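# The Water Sommelier Will See You Now

The first thing Bradley Hartley asks me to do is stop swallowing so fast. I have driven two hours to Lellgate to drink water with him, and apparently I have been drinking it wrong.

"Let it sit on the back of the tongue," he says. "Give it a moment. What's there?"

Water is there. I say something about it being soft, a word I picked up from the brochure in the car. He nods and writes it down.

Hartley runs tastings for Vuswood, a bottler that draws from a spring in the hills above town and sells the result at prices I used to pay for wine. The company's pitch is familiar by now. Tap water is tired, treated and full of things you can't pronounce. Spring water is alive. It has a character that comes from rock, rain and time, and a trained palate can find it. Anyone can be trained, for a fee.

I should say that I like water and that I came ready to be talked around. Minerals do change how it tastes. Calcium and magnesium make it hard, sodium can make it salty, and a good dose of bicarbonate gives some European waters a flavor you either enjoy or pour down the sink. Chlorine is easy to smell when there's enough of it. So there is a real difference between waters, and I'm willing to believe some people are better than others at noticing it.

What I don't believe is the rest of the brochure. Vuswood's water is said to "work with the body's own rhythm." It is called "structured," a term Hartley used with me four or five times before I asked him what it meant.

"It's about how the molecules hold together," he said.

I asked for how long. Hydrogen bonds in liquid water break and re-form so quickly that any arrangement is gone long before the bottle is capped. He told me the science was still catching up. In my experience that phrase gets used most by people who have stopped waiting for it.

The tasting cost me $131. For that I got five waters, a printed card and a cracker. The waters were poured out of my sight and brought in one at a time, which I took at first for a blind test. It wasn't. Hartley knew what each one was and talked me through it as I drank. "You might find a little flint in this," he would say, and I'd find a little flint. I have no idea what flint tastes like. I doubt he does either, though he was charming about it and never once looked at his watch.

So I went home to Dunmore and tried it myself. I bought Vuswood, two supermarket brands and a bottle from Trerndale, which sells for less than a third of the price, and I filled a pitcher from my kitchen tap and left it in the refrigerator overnight to let the chlorine smell go. That made 5 samples, lettered on the bottom of the glasses. My neighbors came over one evening in October and drank them all at the same temperature, with no talking.

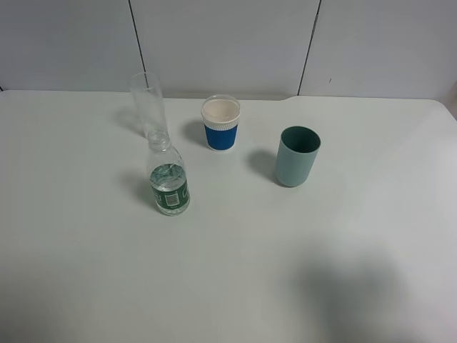 *A tall glass and a small plastic bottle: the standard equipment for an expensive hobby.*

I won't pretend this was research. It was a handful of people who had been promised dinner. Still, the tap water did well, and Vuswood landed in the middle of the pack. The only sample anyone picked out with confidence was one of the supermarket brands, and they picked it out because they didn't like it. One neighbor described the Trerndale as "the fancy one" and asked where she could get some.

I sent the results to Hartley. He wrote back the same day, very politely, to say that a kitchen is full of competing smells, that refrigeration closes a water down, and that beginners often prefer what they grew up with. Any of those could be true. I notice, though, that his own tasting room has a coffee machine in it, and that he served the first two pours colder than mine.

He also offered me a place in the second-level course – at a discount.

There are decent reasons to buy bottled water. Some towns have bad pipes, and people there have every right to be angry about paying twice for something they should be able to drink from the faucet. If your supply worries you, get it tested by a certified lab, and ask your utility for its annual water quality report, which will tell you more than any tasting card. If you just don't care for the flavor, a basic carbon filter will probably take care of it.

And if you like Vuswood, buy Vuswood. The bottle is handsome and the water is fine. I have one left in the refrigerator, next to the pitcher, and I've been drinking from the pitcher.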